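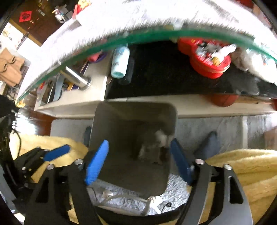

Une poubelle grise vue d'en haut, avec quelques déchets froissés au fond.

Je me chauffe au gaz depuis toujours, comme mes parents avant moi, et je n'ai donc aucune leçon de vertu à donner quand on parle de la centrale de Zurninov. Mais voilà des mois que j'entends répéter, au marché comme à la mairie, qu'il faudrait prolonger la turbine à gaz de seize ans « pour être tranquilles », et j'avoue que cette tranquillité-là m'inquiète beaucoup.

Car enfin, de quoi parle-t-on ? D'une installation qui emploie 80 personnes, des gens que je croise et que j'aime bien, et qui fournit du courant les soirs d'hiver quand tout le monde rentre en même temps. Je comprends qu'on y tienne. Seulement, la société Testach, qui l'exploite, demande à la région de garantir son prix d'achat pendant toute la durée du contrat, quoi que devienne le cours du gaz. Si le gaz flambe, nous payons – et si nous consommons moins, nous payons encore !

En face, il y a le projet de Majimbun, dont on se moque un peu vite. Une petite retenue d'eau en altitude, une conduite, une turbine remise à neuf, de quoi alimenter environ 2509 foyers d'après le dossier. Dimas Setiawan, l'ingénieur qui l'a présenté en avril dans la salle des fêtes, a eu la patience de répondre à toutes nos questions, y compris les miennes, qui n'étaient pas fameuses. Il a reconnu que l'été serait maigre et que les pêcheurs de la Vumano avaient de bonnes raisons de demander un débit minimal plus généreux. J'ai trouvé cela plutôt rassurant, un homme qui vient défendre son barrage et qui commence par ses défauts.

Je ne demande pas qu'on ferme la centrale lundi matin. Prolongeons-la de neuf ans s'il le faut, avec une clause de révision, et formons dès maintenant ceux qui voudront passer d'un site à l'autre. Le conseil régional doit encore recevoir les riverains avant de voter, et j'espère, chers voisins, que vous serez nombreux à y aller, même ceux d'entre vous qui pensent que j'ai tort.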